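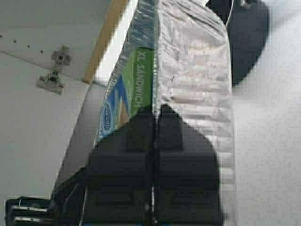
From: Reynaldo Macapagal
To: teleop-users
Date: Oct 13, 2026
Subject: Re: Wrist view in the cabinet task

Everaldo Pimentel wrote:
> Of the 144 cabinet demos from Belmonte, 3 have the fingers shut
> for the whole approach. Drop them, or trim the start?

Trim. Cut to the first open command and keep the rest.

The fingers cover the lower part of both the sandwich bag box and the quilted bag, so the wrist view alone is weak for choosing between them. Please log the overhead stream too, at the same rate.

Operators should open the gripper before entering the cabinet and back off until the printing on the box is readable. Episodes over 1220 steps get split on our side.

Reynaldo
Skundix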